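Home » Interviews » Two fingers, 14 pairs of jeans and a lot of opinions

Two fingers, 14 pairs of jeans and a lot of opinions

I got to the Flerkville workshop on a Friday, just after lunch, and Sibel Saraç already had a gripper in her hand. She waved at me with it. "Don't sit on the blue pile," she said. "That's data."

Sibel and Nesrin Dağdelen have spent since January comparing grippers for Mansour, a project that wants to get laundry folded without a person doing the folding. I'd expected arms everywhere (I like arms!), but most of what they do is by hand. You hold the gripper yourself, you pick up the cloth, you feel where it goes wrong.

"People want to start with the arm," Nesrin told me. "Then something slips and you've got the arm, the controller and the fingers all looking guilty. With the hand-held one, if it slips, well, it's the fingers or it's me."

"It's usually her," said Sibel.

They've got 2 designs left in the running. The Timham has flat parallel jaws and it's lovely on towels. The Promomlow has curved fingers that swing in from the sides, and that's the one they both keep reaching for when the cloth gets thick. I asked why and got two answers at the same time, so I'll do my best here. Sibel likes that the tips come together on a small spot, so she can take one fold and leave the one next to it. Nesrin likes the linkages – she says she can feel through the handle when the cloth starts to bunch.

"Denim is rude," Nesrin said. "A T-shirt goes wherever you push it. Denim has plans. You pinch a bit of it and it rolls up on you, and now the camera is looking at a roll and not at an edge."

The camera was the part I hadn't thought about. It sits on the gripper and has a very wide lens, so it sees the fingertips and most of the room too, ceiling included. They tried a narrower one for two weeks and gave up. "You'd get a beautiful picture of the fabric and no clue where you were," Sibel said. "I'll take the bendy walls."

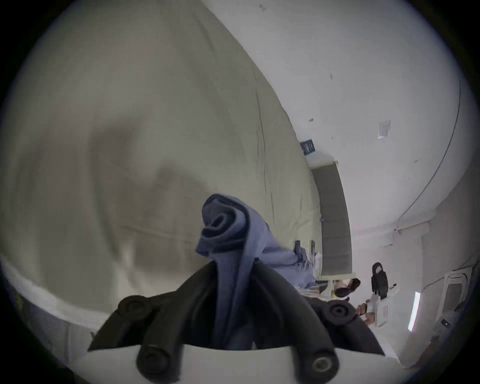

What went wrong, and what's next

I asked for their worst day and they didn't even have to think. They'd done 333 picks with the Timham before somebody noticed that one of the finger pads was on backwards. All of it had to be done over. "I went for a walk," said Nesrin. "A long one."

The plan was 600 picks per gripper, and the Promomlow is finished. The Timham is getting there. After that comes the controller, and on that the two of them don't agree at all. Sibel wants to close on a fixed force and keep it simple. Nesrin wants the force to change with the cloth, and she had a notebook out to show me before I'd finished the question.

"Ask us again when the arm's on," Sibel said, and went back to the blue pile.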